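Computer case (desktop tower) 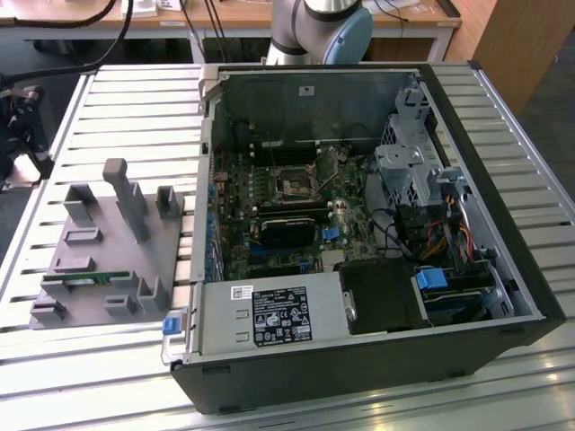
I keep the hardware pages on the Mosoti repair wiki, and the tower case is the entry I get the most mail about, so I've let it ramble a bit. A tower is the upright box that holds a desktop computer's board, power supply and drives. Upright in use, anyway! Once the side panel is off I like it lying flat, the way this black one is, with the motherboard facing up at me and the CPU socket easy to reach (it's empty here, so mind your sleeves around it). Look for the colored bits before you look for screws: the blue tab by the power supply and the blue latch on the drive tray stand out nicely against all that gray and black.

Parts and terms

The drive cage is the punched metal bracket, and on older cases it's often riveted in. The rear panel is the edge with the connectors and slot covers. "Side panel" and "door" mean the same thing in my notes, though Shoshana Iwasaki, who edits the cables page, will only accept "panel."

Sizes

Mini, mid and full, and makers stretch all three. My own mid tower is 17 inches tall, and I still bang my knee on it.

See also: Power supply; Drive tray; Expansion slot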